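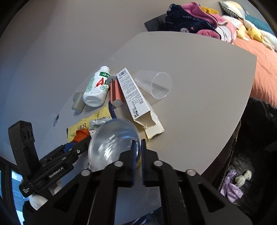
Yến Kiều
List moderator, Plernia Small Rooms

Re: [smallrooms] the table next to the bed

On Tuesday night Lurdes Neves wrote:

> Hi all, been reading for ages, first time posting. We have one table
> in the bedroom and everything ends up on it. Right now it's takeout
> bowls I rinsed and couldn't throw away, bottles with an inch of
> something in the bottom, packaging from things I bought in March,
> and a bunch of little plastic parts that I'm scared belong to
> something. I clean it off every weekend and by Wednesday it's back.
> Do I need a bin? A shelf? My sister says a tray. What do you do with
> the bowls??
>
> Lurdes

Hi Lurdes, and welcome! I read your message standing next to my own gray table with the bed right behind it, and I laughed out loud, so thank you for that. White bottle lying on its side, little pink box, long white carton with one end ripped open and the flaps sticking out. We could trade tables and neither of us would notice for a day.

I'd leave the tray for later. I had a tray. It was a very nice tray, and what happened was that I had the same pile with a rim around it, and when I needed the table I'd pick up the whole thing and set it on the bed, and then at night I'd set it back. Simão Barreto told this list the same story about a basket a while ago (look for "basket confession" in the archive, it got 116 replies, which I still can't believe).

So, cartons first, they're easy and they take up the most room. If one end is torn open, look inside, shake it over the table, and flatten it. I used to keep them in case I had to send something back. Now I keep a box for as long as I could still return the thing and then out it goes. If there's a paper in there you want, take the paper. Long skinny cartons are the worst because they roll stuff ahead of them when you try to push them out of the way, and then you're on your knees looking under the bed.

Bottles: stand them up or deal with them. I mean it! A bottle on its side on a bedroom table is a bottle you've stopped using. Check the cap, stand it up, and if you don't reach for it by the weekend it goes back to whatever room it came from.

Now the bowls, your real question. I keep two kinds and treat them differently. The clear plastic ones are great for small parts, you can see what's in them from across the room and you don't need a label. The foil ones I like for anything messy or sharp, tacks or whatever. 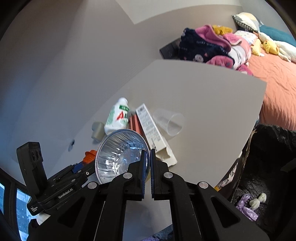
The silver ones with the pleated sides and the rolled rim hold their shape pretty well if you don't lean on them, but they're so light that they tip over when they're empty, so put something in right away or don't leave them out. And please don't start a stack. Teresa Pinheiro had a stack, and she'll tell you about it if you ask her. My limit is eight bowls in the whole apartment, plastic and foil together, and when a new one comes home an old one has to go.

For the mystery parts – I have an orange ridged thing that looks like it ought to be a plug for something, and I couldn't tell you what – I use one clear bowl, only one, and it lives on the windowsill, off the table. Anything I can't name goes in there. When it's full I dump it out and go through it with a cup of coffee. Last time I found homes for more of it than I expected, including the foot off my desk lamp, which I'd been propping up with folded paper since March.

The other thing I'd try is picking one corner to keep clear, the one closest to the bed. Just that corner. A whole empty table is too much to ask for on a weeknight, and I notice a bowl in my corner right away when I'd never notice it in the middle of everything else.

Duarte, didn't you put a narrow shelf over yours? I remember you were happy with it but had some trouble with the wall. Could you tell Lurdes what you used for brackets, and how deep it is?

And Lurdes, write back after the weekend and let us know how many bowls you kept. No judgment here.

Yến

--
To leave the smallrooms list, send a blank message with "unsubscribe" in the subject line.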